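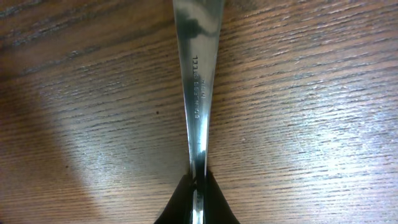

Subject: Re: Tea staining on stamped flatware

On the Semholm list in August, a member wrote:

> We run 500 place settings in the Nurner dining hall. After the
> switch to the new detergent, brown specks show up in the stamped
> letters on the handles and nowhere else. Is the steel bad, or is it
> the wash? The supplier says 18/0 and offers no more than that.

It can be both, but start with the wash.

18/0 is a ferritic grade with chromium and next to no nickel. It holds up in a dishwasher if chloride stays low and the parts dry quickly. Stamped letters work against the second condition. The bottom of each stroke holds a film of rinse water, the film dries last, and whatever salt was in it ends up there. The die also leaves a rougher surface than the polished flat beside it, so the oxide layer is less even at that spot.

Check the softener first. If the brine valve leaks during regeneration, chloride in the feed goes up and stays up for the next few cycles. Our own case was a worn seal. Chloride in the final rinse read 68 mg/L when the feed should have been under 40. After the seal was replaced the specks stopped forming. The old ones had to be removed separately.

For removal:

1. Soak in warm citric acid solution, 40 g per liter, for ten minutes.
2. Brush the letters with nylon. Do not use steel wool. It leaves iron behind and you will get new specks from that.
3. Rinse in deionized water and dry by hand.

Do a small batch before you commit the whole stock. Knives with hollow handles should not be soaked, as the seam can take in liquid.

On the grade question, a magnet will not settle much. It separates 18/0 from most 18/10, but cold-worked 18/10 pulls a little too. Quan sells a spot test kit for nickel that is good enough for sorting.

We ran a set of Ulon forks through 1,000 cycles on the repaired machine. Two had marks in the lettering at the end, both from the rack position nearest the door. I can post the cycle log if the list wants it.

What is the chloride reading on your final rinse?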